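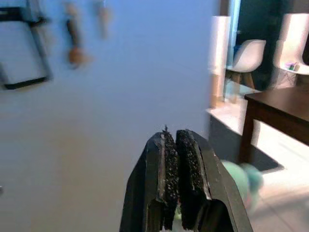 How I Refinish a Beat-Up Little Table Without Losing a Whole Weekend

Posted 16/04/2023

I have a thing for small tables. Side tables, plant stands, those wobbly three-legged ones that used to hold a telephone. If one is sitting at the curb with a sign on it, I'm pulling over. My latest is a maple end table with white rings all over the top and something sticky on one leg that I decided not to think about too hard. I've done enough of these now that I have a routine, and since a few people asked for it after my November plant stand post, I'm finally writing it all down.

You don't need a workshop. I do mine on a folding table in the garage with the door open, and before that I did them on an apartment balcony with an old shower curtain under everything (my downstairs neighbors were very patient).

What you'll need

Sandpaper in 80, 120, 180 and 220 grit
A sanding block, or a scrap of wood with a flat side
A scraper with slightly rounded corners
Dish soap, a bucket and a couple of old towels
Mineral spirits
A wiping oil. I use the Jirard hard oil, the 630 ml can, and one can has gotten me through several tables
Lint-free rags, more than you think
Wood glue and two clamps if anything wobbles
A dust mask and gloves

Step 1: Make sure it's solid wood

Look at the edge of the top. If the grain on the surface carries on over the edge and down the side, you've most likely got solid wood and you can sand pretty freely. If you see a thin layer on top with something different underneath, it's veneer. Veneer is fine! You can still do this, but skip the 80 grit completely, start at 180 and go easy near the corners. I sanded straight through the veneer on a Tiongson nightstand a few years ago and there's really no fixing that. It's painted blue now.

One more thing. If the piece is old and painted, test the paint for lead before you scrape or sand anything. The test kits are at any hardware store. If it comes back positive, don't sand it.

Step 2: Wash it

It's so tempting to skip this and I used to. But furniture polish, hand grease and candle wax will gum up your sandpaper in seconds, and the sanding pushes some of it down into the wood. Warm water, a squirt of dish soap, a rag that's been wrung out hard. Wipe, rinse, dry it with a towel right away. Then go over it with a little mineral spirits on a clean rag and let it air out until you can't smell it anymore.

Step 3: Fix the wobble first

Flip it over on a towel and wiggle each leg. If a joint moves, pull it apart gently if it wants to come apart, scrape off the old glue and put in fresh. New glue over old glue doesn't hold, I've tried it plenty. Clamp it snug, wipe up anything that squeezes out with a damp rag, and leave it overnight. Any dried glue you miss will show up as a pale blotch when the oil goes on, so check the corners with a flashlight.

Mine had one loose leg and a missing screw underneath. The screw holes were chewed up, so I dipped two toothpicks in glue, pushed them in, snapped them off flush and drove a new screw into that once the glue was dry.

Step 4: Scrape, then sand

If the old finish is thick and shiny, take a scraper to it before you touch the sandpaper. Hold it at a low angle and pull it toward you with the grain. I got most of the top done in 25 minutes and it saved me a whole stack of paper.

Now the sanding. Start at 120 if the surface is decent, 80 if it's rough. Always with the grain, long even strokes, and let the block ride flat. When the whole surface looks the same dull color, brush it off and move up to the next grit. Don't jump from 80 to 220, the deep scratches stay put and you won't see them until there's oil on it. Ask me how my first table looked.

For the legs I ditch the block and fold the paper in thirds. On turned legs you can cut a strip and pull it back and forth like you're shining a shoe, which is weirdly fun — just finish with a few strokes up and down with the grain.

About those white rings: they're usually in the finish, so they go away when the finish does. Black rings are down in the wood. You can sand for ages and still have them. I leave them alone most of the time, they look nice on a table that's lived a bit.

Step 5: Get the dust off

Vacuum with a brush attachment, then wipe with a rag barely dampened with mineral spirits. This is also your sneak preview, because the wood will darken for a minute and any scratches you missed will jump out at you. Circle them in pencil, fix them, wipe again.

Step 6: Oil it

Pour a small puddle on the top and spread it with a rag. Keep it wet for 20 minutes, adding more wherever it soaks in and goes dull. Then wipe ALL of it off. All of it! Oil that's left sitting on the surface dries tacky and picks up cat hair, and then you're back at step 4.

Wait eight hours (or whatever your can says, they vary a lot) and do a second thin coat. I do three on the top and two on the legs. Between coats I rub it very lightly with a piece of worn-out 220 and wipe it down.

Please be careful with the rags. Oily rags can heat up and catch fire on their own if they're wadded up in the trash. I lay mine out flat on the driveway until they're stiff, or put them in a metal can full of water with a lid on it.

Step 7: Leave it alone for a while

The table will feel dry the next day, but it's still curing. I keep plants and coffee mugs off it for two weeks and use a coaster for a month. I put felt pads on the feet at this point too. The Clullel ones stay stuck better than the no-name pack I had before.

A couple of questions I get a lot

Can I use an electric sander? Sure, I use my little Idine on big tops. It leaves swirls if you press down, so let it float and finish by hand with the grain.

Can I stain it first? Yep. Do it after step 5 and let it dry completely before the oil. Maple gets blotchy with stain, so try it on the underside first.

How do I touch it up later? Wash it, let it dry, scuff it with 220 and wipe on one more thin coat. I do my kitchen one every spring.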